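Lists > Steleck-users > Archive > Collecting demos in simulation

Date: 19 Feb 2020
Subject: Re: Collecting demos in simulation

On the Sundus list someone wrote:

> We have 822 demos of the kitchen tasks and the policy still
> reaches for the wrong spot when the cutting board is turned. Do we
> need more demos, or different ones? Also, does anyone throw out the
> slow ones? Our operators take a long time on the first few.

Different ones, I'd say. We had the same trouble with the Bateck set last June. Most of our boards had been laid square to the counter because the reset script did it that way, and the policy learned that. We changed the script to pick a new angle on each reset and recorded 11 short sessions with the same operators. That did more for us than the big batch before it.

Check your start poses too. Ours has both hands up at the sides of the counter, fingers open, before the operator takes over. If some of your files start with a hand already over the food, label those and train without them first to see what changes.

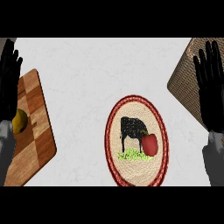
On slow demos, I keep them if the grasp is clean. What I do drop is anything with a long pause at the beginning - the policy picks up the pause and sits there. Trimming the first 8 frames was enough for our files, but look at yours before you copy that.

One more thing. The Boyer exporter writes the left and right hand joints in a different order from the Steleck one. If you've merged files from both, replay a few from each and watch the thumbs. I can send the reorder script to the list if anyone wants it.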